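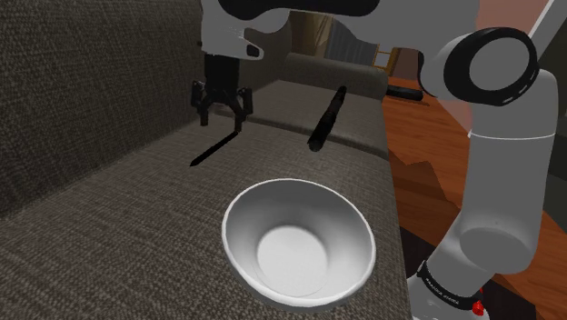
Sim cell, start of the pick. Black stick, marker and bowl on the sofa seat.

Wrist view centering on thin objects

jerkum_30
Setting up the sofa cell in Prukilon. Bowl picks are fine. On the stick I got 5 misses in 30 runs. I think the wrist camera mount is off and want to rotate it. Objections?

Waraporn I.
Yes. Leave the mount alone. Check the approach pose first. Second view from my copy of the cell:

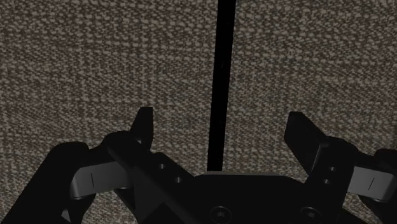 Re: Wrist view centering on thin objects

Waraporn I.
The stick sits closer to the left fingertip than the right. I'd shift the target toward the stick before touching anything else.

In-ho Bang
Disagree. If the mount transform is wrong, you will be fixing targets forever. We re-entered ours in February and the offset went away.

Waraporn I.
Yours was wrong on every object. His bowl picks are fine.

In-ho Bang
A bowl rim forgives a lot. A stick doesn't. Print the transform and compare it to the cell file.

jerkum_30
Compared them. They match. Shifted the target 7 mm and ran 30 more, 1 miss. Mount stays as is. The marker is next.

In-ho Bang
OK, but save the old pose.

Contact the moderators | Copyright Dritar Forums | Back to top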